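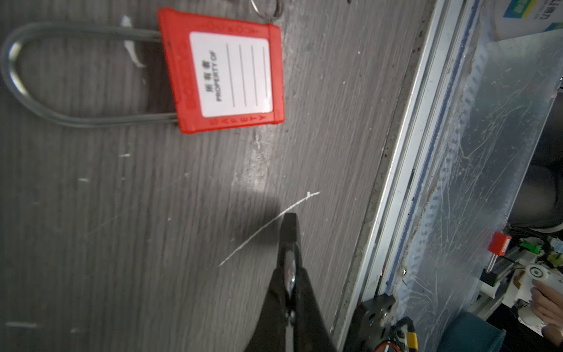
Red lockout padlock, owner label still blank.

Friday, April 13, 2018

Lockout padlocks, sorting and labeling.

Went through the red padlocks this morning. The label has PROPERTY OF printed on it and four ruled lines underneath. Plan is name on the first line, bench on the second, phone extension on the third, last line left free. Tried a ballpoint first and it skipped on the label. The fine marker from the Clostier order writes well but smears if you touch it right away, so give it a minute before putting the lock down.

Keys: every lock gets its own ring, spare goes in the key cabinet. Lock 62 has no spare. Wrote to Nikolaidis about a replacement – they want the code off the key, and I don't have it with me.

The hook rail on the right side is where the locks should go from now on. Long shackles hang fine on the small hooks as long as they are closed. Tabletop has a lot of white specks and scuffs, worst toward the middle and front. Wiped it with a damp cloth, the scratches stay of course. Not worth a new top before May. 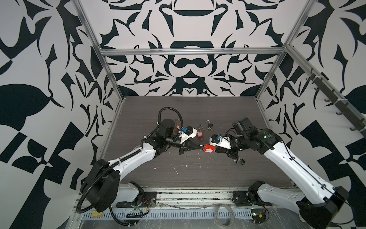
Janaka Mondal would like the locks sorted by shackle length before anyone writes names on them, and thinks the third line should be the date of issue, with the extension dropped. Fine with me on the sorting. Left the third line blank for now.

To do: 12 more labels, ask Selma Mujić for the key code.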